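1/ Okay friends, I promised a little thread on scarves and belts for the cooler months, and I've been putting it off since May, so get your coffee and settle in!

2/ My favorite find so far is the long wool scarf from Starari. It comes in a rust color that goes with every brown coat I've ever owned (and I've owned a few). It's $70, and I wore it 2 weeks straight before my sister stole it. 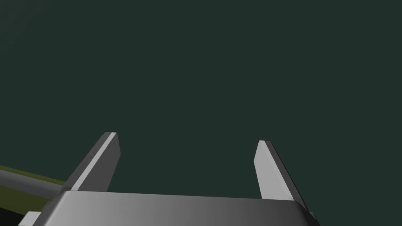
3/ BELTS

Baltier has gone back to plain buckles this season – thank goodness – and the narrow tan one looks lovely over a cardigan. Size up if you plan to wear it over anything thick, I didn't and I had to send mine back.

4/ Now Lekel does a braided belt too, and I went back and forth on it for ages. The leather is softer, but the end flops around a bit unless you tuck it under.
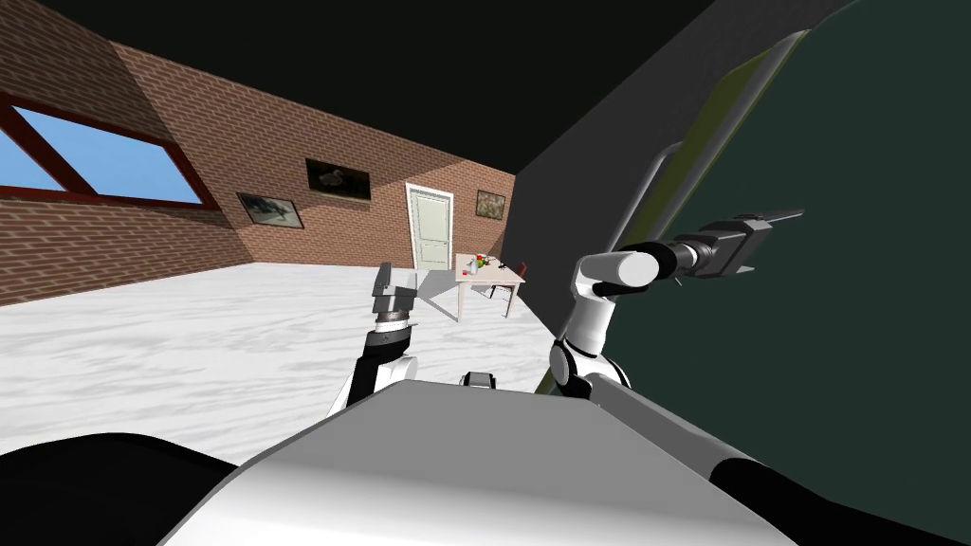
5/ So for me it's Baltier for work and Lekel for weekends with jeans, and yes, that means I bought both. My closet door barely shuts.

6/ Gloves are next! Several of you wrote to me about the Yao driving gloves, and I've got the navy pair on order. I'll post again once I've worn them on a few cold mornings.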